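Jobs > Workshop and Production > Full time

Furniture Finisher, Pralto Table Works

Pralto makes dining and meeting tables in solid wood. We sell to homes, small offices and restaurants, and we take repair and refinishing work from past customers. We are hiring a full-time finisher to join the finishing room at our Paiva Street shop.

The finishing room takes over once a table has been glued up, shaped and rough sanded. You would do the final sanding, color work, sealing and top coats, then check the piece before it goes to packing. Most of our work is round and oval tables with a raised rim, and the inside of the rim has to be sanded by hand.

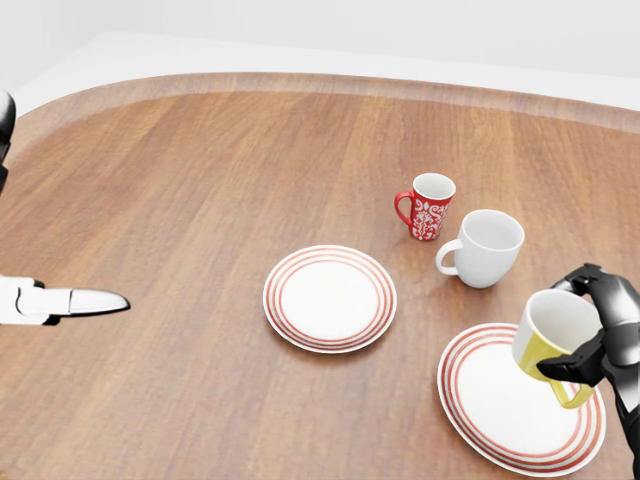
You will report to the shop lead and work next to two other finishers. The shop runs one shift, and overtime is offered in the weeks before large orders ship. It is never required.

What you will do

- Sand tops, rims and bases through the grits, by machine and by hand
- Mix stain and match it to a sample board
- Spray and wipe on finishes, and rub out between coats
- Fill small defects and touch up repairs on returned tables
- Keep the job sheet up to date, including batch numbers for stain and top coat
- Clean guns, change booth filters and store rags in the metal cans

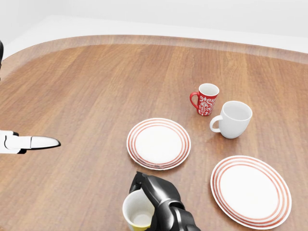

What we are looking for

At least 5 years of finishing work in a furniture, cabinet or millwork shop. Experience with other products, such as doors or instruments, will be considered if you have sprayed regularly. You should be able to read grain direction, spot sanding scratches before the stain goes on, and tell us when a top needs to go back a step.

You will need to stand for most of the day and help move heavy pieces with a lift cart. A driver's license is useful but not needed. We supply respirators, gloves and coveralls, and fit testing is done on paid time.

Knowledge of the Flindo range is a plus. Flindo is our oval line, sold in a medium brown with a lighter rim, and it makes up a large part of the order book through April.
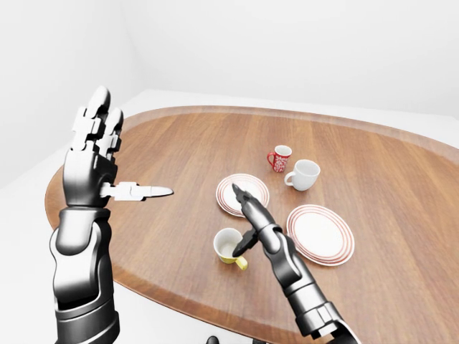

We do not ask for a certificate or a degree. If you learned the trade in a family shop or on your own, tell us what you made and what products you used.

Pay and benefits

Pay is $30 an hour, with a review after the first six months. New hires receive a $2,000 payment at the end of the trial period. We cover 98 percent of the health insurance premium for employees and half of it for dependents. Paid vacation starts at three weeks. There is a tool allowance each year, and unused allowance carries over once.

How color is judged

Applicants often ask about this. We do not finish every top to one flat shade. Planks within a top may run lighter or darker, and the stain is there to bring them closer together without hiding the grain. Rims may be lighter or darker than the top, depending on the order. The final check is done under the lamps in the finishing room and again by the window.

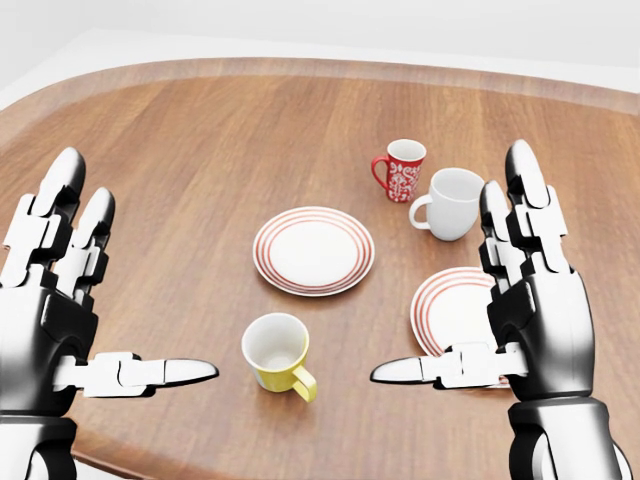

Round tabletop with a straight grain and a darker rim.

How to apply

Send a resume or a one-page work history to the Pralto office by 17th August. Include pictures of two or three finished pieces if you have them, and say which steps were yours. Drop-offs at the front counter are fine.

People we want to meet will be asked in for a paid half day. You will sand and finish a sample panel, then sit down with the shop lead to talk it over. We reply to everyone who applies, including those we do not hire.

Related openings
Upholstery Cutter, Dosex Seating
Delivery Driver and Installer, Pralto Table Works
CNC Router Operator, second shift
Cabinet Shop Helper, no experience needed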